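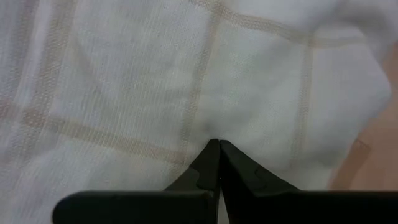 2 min read · 9 sections cited

Budgeting for a two-arm cloth-handling workcell

A two-arm cloth-handling workcell is a bench with a pair of small robot arms, used to grasp, move and fold towels and similar flat goods. Purchase planning normally treats the arms, the bench and the support equipment as separate budget lines.

Grippers and wrist cameras

Two-finger grippers are the usual choice for towels. Fingertip shape affects how well a single layer can be picked up. Spare fingers are ordered with the arms, and the Itier planning guide (October 26, 2019) lists 7 pairs per bench for the first year. A wrist camera is priced with its cable and bracket.

Test textiles

Textiles are a consumable. A starting set mixes weaves, colors and thicknesses, with a soft bin for storage. Hosseinzadeh puts the set at $391. 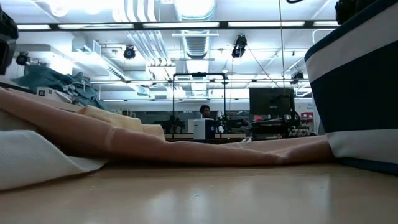 Bench and frame

The work surface should be flat and wide enough for both arms to reach the middle. Aluminum extrusion is commonly specified for the frame because mounts can be moved along it. Esfahani's cost sheet gives $1,745 for the bench, frame and brackets, excluding freight. Floor space behind the bench is budgeted too, for power, cabling and cooling.
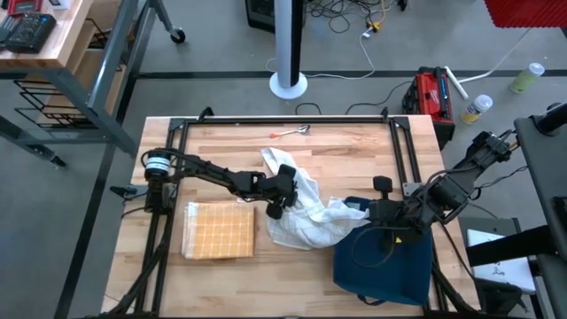 Two arms on an extrusion frame, with cloth on a butcher-block top.

Glossy tops reflect ceiling lights into the cameras. A matte mat is a low-cost addition, usually left out of first quotes.

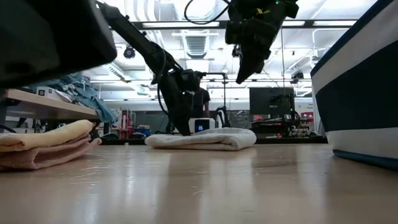 Staffing and recurring costs

An operator is charged to the project for all hours the arms run. Cables, finger pads and replacement servos make up most of the yearly spend. Guerreiro recommends a nine-month review before a second bench is ordered.

See also: Bench layout; Gripper selection; Mudo cost model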